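Banholm Reading Rooms: where we've got to since April

By Dzintra Raudsepp
Nov 22, 2022
5 min read

Hello again to everyone at the Verelix Fund, and thank you for letting me write this one as a letter. The spreadsheet went over separately, so I'll stick to what the numbers don't show.

You gave us the grant to turn the old ferry ticket office in Banholm into a place where people can sit down with the town's local history collection. When I last wrote, the collection was still in the school attic and I was feeling pretty gloomy about the roof. Both of those have moved along, one a lot faster than the other.

The collection first

We have 200 boxes out of the attic and into the dry store on Ronlow Street. Rawiri Lowther planned the move and I can't say enough good things about him. He labeled each box on two sides and drew up a shelf map before anything left the building, so when a parent calls up asking for the 1950s school plays I can walk straight to them. Lovely feeling!

Cataloging is slower. We said we'd be finished with the letters and diaries by now, and we're not. The Kazlauskienė papers took up most of the summer, partly for the handwriting (tiny, and in three languages) and partly for the fact that the family had numbered the pages and then, at some later point, numbered them again in a different order. Indrek Petrauskas has been working through them on his own time as well as ours. He's found a run of letters from the herring station that I'd love to see in the opening display - one is nearly all complaints about the soup.

I've moved the finish date for the letters to the end of winter. The maps and photographs are done and you can search them now on the public computer at the library.

The building

The roof is on. It went over budget by a little, mainly the flashing along the harbor side, and we covered that from the contingency line. The builders found an old stove opening behind the paneling and we've asked for it to be kept. It won't be used for a stove, but it makes a good deep shelf.

Heating is the part I'm least happy with. The first contractor pulled out in September and the new quote came in higher. I've asked for a second one and I'd like to hold off signing until I've seen it. If it's close to the first, I'll need to talk to you about shifting some money across from furniture. The reading tables can wait, and we have folding ones on loan that do fine.

The ramp at the front door is poured and the handrail goes on next. The door itself still sticks.

Talks and sessions

We ran our talks in the library while the building was closed. The best attended was Kristaps Paju on the old harbor pilots, with 30 people and extra chairs dragged in from the children's section. The quietest was mine, on land records, and I'm choosing to blame the weather.

The family history mornings have turned into the thing people ask me about at the grocery store. Ciarán Ó Súilleabháin runs them, and he has 21 regulars now, most of whom had never looked at an archive document before this year. A couple of them have started helping with the index. They've also asked for evening sessions, and we'll try two after the holidays to see who comes.

School visits are behind. I had hoped to see every class at least once, but the spring dates clashed with exams and the fall ones with the move. The teachers are keen, though, and we've agreed on a plan for next term where we take a small box of copies to them.

Computer views of a small room, from the same set:

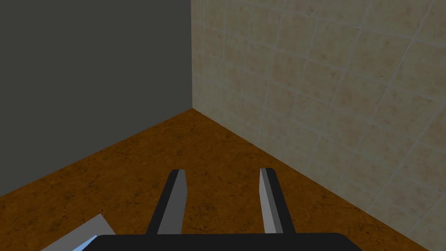
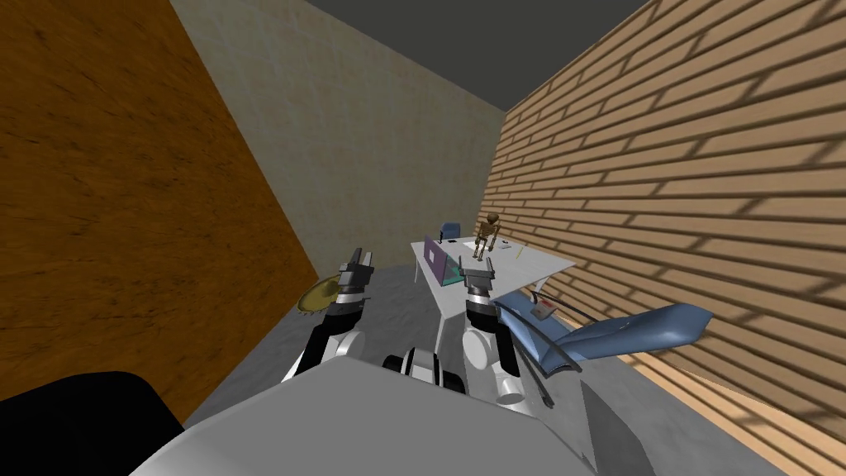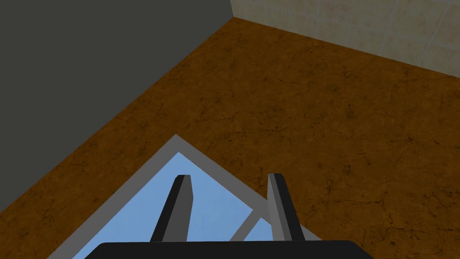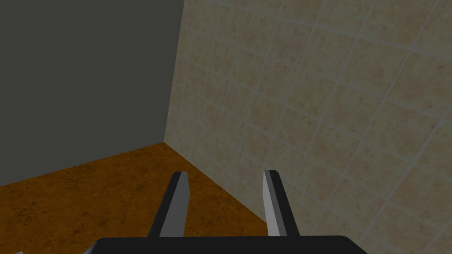 What comes next

Between now and spring I want to get the heating signed, the letters finished and the front door planed. The opening display needs a title, and so far all our ideas have the word "tide" in them. Suggestions very welcome.

I'd also like to ask if one of you could come up before we open. The road is fine in winter, the bakery is open year round, and I'd much sooner talk about the furniture money over a table than by email. Just give me a few days' notice so I can book the guest room over the library.

Thank you again - the patience over the roof meant a lot to all of us here.

Dzintra

Related
Moving the collection: Rawiri's shelf map
Letters from the herring station
Family history mornings, winter dates
Spring report: the attic and the roof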